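Sorting a big box of wire offcuts: what goes in which basket?

Home Forum > Tidying and Storage

ferntable_K
Posted 24 May 2020

Hello all, long post coming, get a drink! When we moved over from Ernden my husband packed up his old workbench in one go, which means I inherited a carton of wire with no beginning and no end. I finally tipped it out on the table this morning. I have two white baskets and a green one, all the plastic kind with holes, and my plan was red in one, black in another, and the odds and ends in the third.
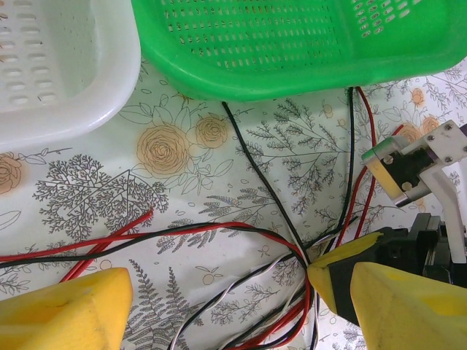
My trouble is that I can't settle on a rule I'll still be following in October. I keep pieces for door chimes and the little lamps I make for the church sale, so I do use them, just slowly. There's also the sort where a red and a black run side by side as a pair, and those wreck the color plan right away. Do I split them? Give them the green basket? I went back and forth on it all through lunch.
Khadija Belkadi

Lalcombe_Lou
I'd drop color altogether, Khadija, and I say that with love. Sort by length! When I need wire I need a foot of it or I need a yard of it, and I can always live with the wrong color.

sodexdrawers
Replies: 3714
Have to disagree with Lou. Red and black are separate for good reason, and if you're making lamps please don't get casual about it. Leave the pairs as pairs. My late father kept his in Sodex drawers with the color painted on the front, and I could find things in there in the dark.

ferntable_K
Thank you both, even if you've cancelled each other out! I did make a start on the red. I also had to clear a spot beside it for the glass holder, the one with the gold rod and the wooden base, as the shelf it lives on is being painted.

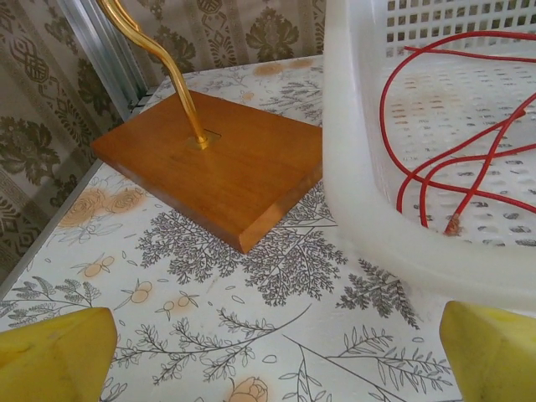

So far I'm happy with a basket for the loose stuff, though I do find I'm dropping pieces in any old way and they'll be knotted again by supper. I've got 23 twist ties left in the kitchen drawer and no wish to buy more.

Ngan-ling Huang
Lovely tablecloth, I'm a sucker for ferns. Could you step back and show us the whole table? It's hard to say how much you've got from close up.

ferntable_K
It's my mother's, from the old Halász shop, and I probably shouldn't be dumping wire on it. Whole table coming up, with the baskets emptied out again so you can see the full horror.
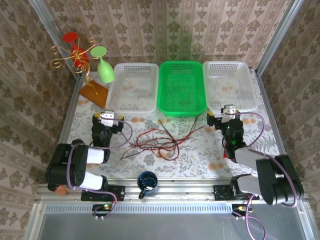 The whole table, wire in the middle and baskets at the back.

Lalcombe_Lou
Oh, that's not so bad! I was picturing a bathtub's worth. I would move those wine glasses before you start pulling at knots, though.

Ngan-ling Huang
Agree about the glasses. As for the rule, I'm with the color people, but I'd coil the long ones and stand the short ones on end along the side of the basket.

ferntable_K
Tried Ngan-ling's way with some of the black. 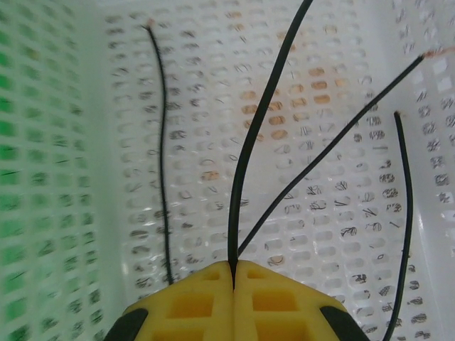 I have to say I'm warming to it, and it took me less time than untying a single one of those knots. Lou, you'll be pleased to hear length is creeping in after all. The four black ones I have standing up do lean a bit, but I can see each one without digging. Long ones will get coiled tomorrow if my wrists are up to it.

sodexdrawers
Leaning is how they start. Give it a week and they'll be lying down with the rest. Put a jar in there.

Lalcombe_Lou
A jar in a basket! Then why have the basket?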